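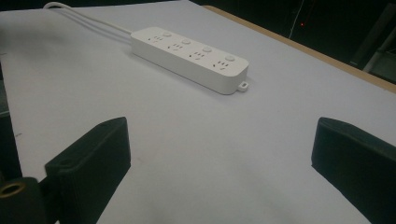 ## Power strips, week 2

Hi all – Ramesh Bajpai here, with the short handout I promised for our home electrics class. We're sticking with the plain white four-outlet kind, one button per outlet.

Start with the label on the back. Find the maximum load in watts and write it down before you plug in a thing! My old Kostar heater pulls 2000 W all by itself, so it goes straight into the wall, never into a strip.

Next, follow the cord with your fingers, end to end. I'm feeling for nicks, kinks and soft spots.
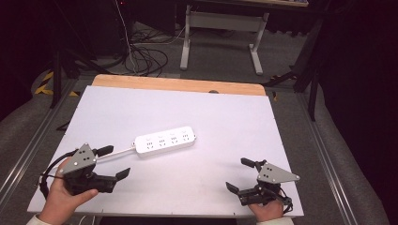
Then do the same at the plug, and if the blades are loose or brown, the whole strip goes in the trash (I don't tape them up, and please don't either).

Last one – never plug a strip into another strip. I know, I know, the desk is far from the wall. Buy a longer cord. 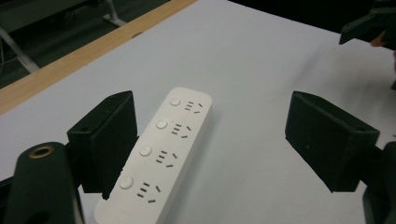
**Do the buttons replace unplugging?**
They're fine for a lamp at bedtime, but pull the plug before you clean or move the strip.

Bring one from home to Room 307 and we'll go over the labels together.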